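The Second Coming of Skerkell

Every few years somebody buys the rights to a dead car company and promises to build the thing again. Usually there is a rendering, then a deposit scheme, then a long silence. So when word went out that Skerkell was returning with a new version of the Larico coupe, I filed it with the rest and got on with my week.

Then the invitations came, and the price list with them, and it seemed worth a closer look.

The original Skerkell works never made many cars. The factory books show 199 Laricos leaving the gate before the money ran out, and the people who own the survivors will tell you it was the best-steering small coupe of its day. They may be right. I drove one years ago and remember a lovely thin-rimmed wheel, a gearshift like a spoon in a jar of gravel, and a heater that worked on one side. It was a charming car with a weak rear axle, and the company spent its last two years replacing axles for free. That part is missing from the new brochure.

What the brochure does say is that the new Larico is a "continuation." This word does a lot of work in the old-car business. A continuation, as I understand it, picks up where the first run stopped, using the same drawings and the same methods. The new car has a steel floor made from fresh tooling, an engine bought in from a supplier called Ridix, and a five-speed gearbox where the old one had four. The body is the right shape. The door handles are very good. I would call it a replica with a clear title to the badge, and I don't mean that as an insult, but replicas don't usually cost what this one does.

Éabha Kinsella runs the project. She came from the parts trade, where she spent years remaking trim for cars that other people had given up on, and she is a good deal less dreamy than her own marketing.

"The old engine leaked from new," she told me. "I could sell you a leaking one if you want. It would cost more."

I liked her for that. I pressed her on the axle and she said it had been redesigned with a bigger bearing and a stiffer casing, and that a test car had been run hard on rough roads all winter. I asked to see the results. She said they were still being written up. They were still being written up when I asked again by email.

The claimed output is 175 horsepower, which in a car this light ought to be plenty. I had one short loop in the development car, with an engineer beside me and a polite request to stay below 90. It pulled well from low down and made a nice hard noise near the top. The steering was good, though heavier than I remember, and over broken pavement the nose bobbed in a way that somebody still needs to fix. The brakes were fine. I can't say more than that after a drive of that length, and I would be wary of anyone who does.

More interesting to me is the parts side of the business. A new sports car from a tiny firm is only as good as the shelf behind it, and buyers of the last few revivals have learned this the hard way. When the Pascu roadster came back, its owners waited seven months for a windshield seal. Kinsella says Skerkell will stock every wearing part before the first customer car is handed over, and that owners of the old cars will be able to buy from the same list wherever the pieces interchange.
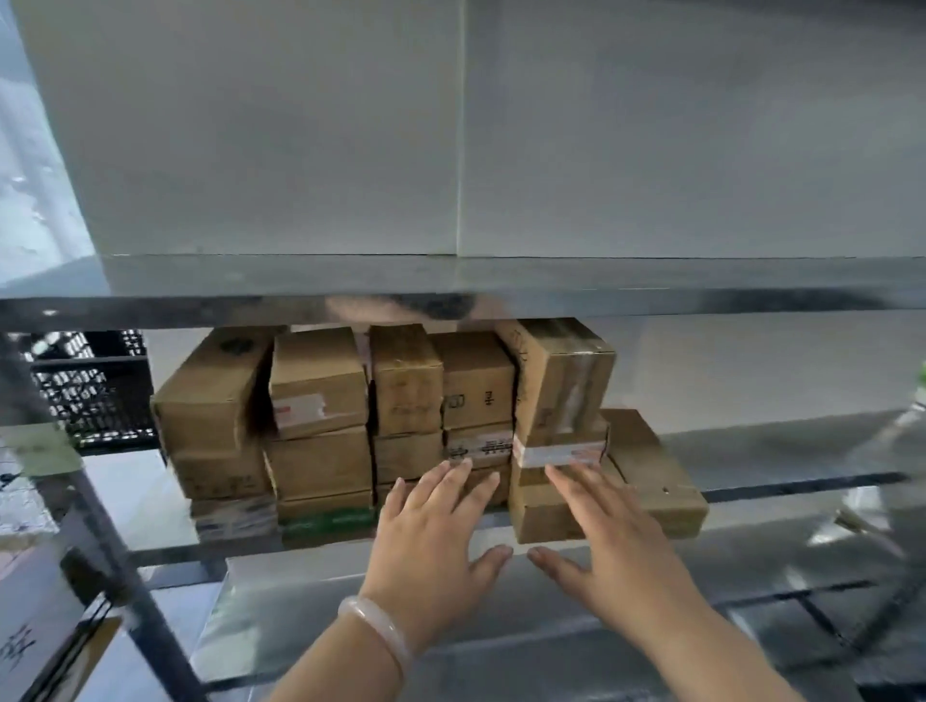
Cardboard boxes on the lower tier of a metal shelving unit.

It's a fine promise, and an expensive one. Parts sitting in a storeroom are money that isn't earning anything, and small car makers are always short of money. I asked how much had been set aside for it and got a smile - then a change of subject.

Deposits open on Fri 29 March. They are refundable until a build slot is confirmed, after which, by my reading of the terms, they aren't. The first cars are due in September, although the contract says only that the company will make "reasonable efforts" to meet that date. If you're thinking of signing, read that clause twice and ask for the axle report. I'm still waiting for mine.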